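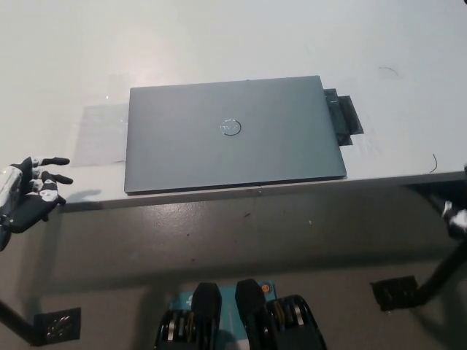
Figure 2. Closed laptop of the kind issued to participants, on a white table.

3.2 Setting and Participants

The study took place in Sivcombe, a market town with one secondary school, a public library and a bus link to Bristberg. The library lends laptops to adults enrolled in evening classes. Loans run for 13 weeks, the length of one term, and can be renewed once if no one else is waiting. Borrowers sign a short agreement and pay no deposit.

We invited every adult enrolled in the three evening subjects that assign written homework: bookkeeping, English composition and health care support. Of those invited, 60 agreed to take part. Most worked during the day, many of them in shifts, and more than half had children living at home. Students who already owned a computer less than two years old were not eligible for a loan and were left out of the sample.

Dede Agbenyega conducted all of the first interviews, either at the library or at the participant's home. Participants chose the place. Those who chose the library tended to be interviewed on a Friday, when the classrooms upstairs were free. Each interview followed the same guide, but participants were allowed to stay on a topic as long as they wished, and several used the time to talk about earlier schooling. We kept this material in the transcripts and coded it separately.

3.3 Study Diaries

Each participant kept a paper diary for the full term. A diary page had space for the start and end time of a study session, the room it took place in, who else was present, and the reason it ended. We chose paper over an online form because an online form would have recorded only those sessions in which the laptop was open. Earlier work in Murnel had shown that a good deal of homework is done by hand first and typed up later, and we wanted both parts.

The diaries were collected at the end of the term and produced 525 usable entries. An entry was counted as usable if it had a start time, an end time and a place. Entries with a missing reason for ending were kept, and the reason was coded as "not given." Two coders worked on the full set. They discussed disagreements until they reached a shared code - most of these concerned sessions that were interrupted and then picked up again the same evening. We treated such cases as a single session if the gap was shorter than half an hour.

3.4 Where and When Study Happened

The kitchen was the most common place of study, followed by the bedroom and the library. Few participants had a desk of their own. Those who studied in the kitchen usually began after the evening meal and had to clear their papers away before breakfast, and they described this clearing away as part of the work. One bookkeeping student said that she kept her receipts and worksheets in a baking tin so that she could lift everything off the table at once. Another participant studied in a parked car during his meal break and wrote up his notes on weekends.

Sessions in the bedroom started later and were shorter. The reason most often given for ending them was tiredness, while kitchen sessions more often ended when another member of the household needed the room. Library sessions ended at closing time in nearly every case, and several participants asked whether the building could stay open later in February, when the homes they rented were expensive to heat.

We had expected the loan itself to matter more than it did. Participants valued having a computer, but when asked what would help them finish the course, they spoke first about quiet and second about time. This agrees with Lamptey's argument that equipment programs for adult learners tend to measure what was handed out and say little about the conditions under which it is used. It does not follow that the loans made no difference. Students in English composition, who had to submit typed work every week, said that they would have dropped the class without one.

3.5 Limits of the Data

Diaries depend on memory and good will, and some pages had clearly been filled in several days at a time. We did not remove these pages, but we gave less weight to their exact start and end times. Students who left their course before the end of term returned fewer pages than the others, so the diaries say more about people who managed to keep studying. The second round of interviews, described in Section 4, was planned partly to reach the students who had left.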